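Setting up the Lumbao in-ear pack for a tour date, part 4: sound check

By now you should have a charged pack and a clean frequency from part 3. I run monitors for a five-piece country act, and this is the order I use at every stop.

1. Turn the pack volume all the way down before the earpieces go in.
2. Clip the transmitter antenna to the stand, facing the stage.
3. Have the drummer play alone for a minute while you bring the pack up slowly.
4. Add bass, then guitars, then the lead vocal on top.

Caution: never plug in a cable with the singer already wearing the earpieces. That pop is LOUD, and I've had a fiddle player not speak to me until Kivley because of it.
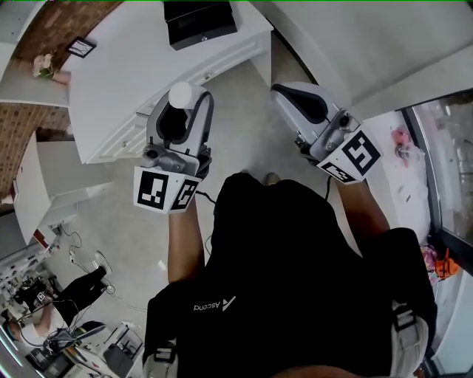
Jocelyn Sebastian wrote in after the April version to say she puts the vocal up first and builds the band under it, and that her singers stop asking for more of themselves when she does it that way. I tried it at the Trornside show and liked it for the ballads (the fast stuff still wants drums first, at least with my bunch).

5. Walk the whole stage with a spare pack, including the ramp if there's a ramp.
6. Save the mix under the name of the venue.

Note: the Lumbao holds 11 mixes. Once it's full, it writes over the oldest one without asking, so copy your favorites off first.

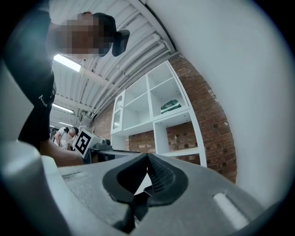 Dropouts on the walk are nearly always the antenna, so move that before you touch the frequency. Get it up higher than the heads in front of it and try the same path again. Watch your crew while you do this! Someone leaning over the gear, like the person in that last picture, is fine at a workbench, but a body that close to the antenna can eat your signal. Ask them to step back, then walk it once more.

Part 5 covers spare batteries and packing up.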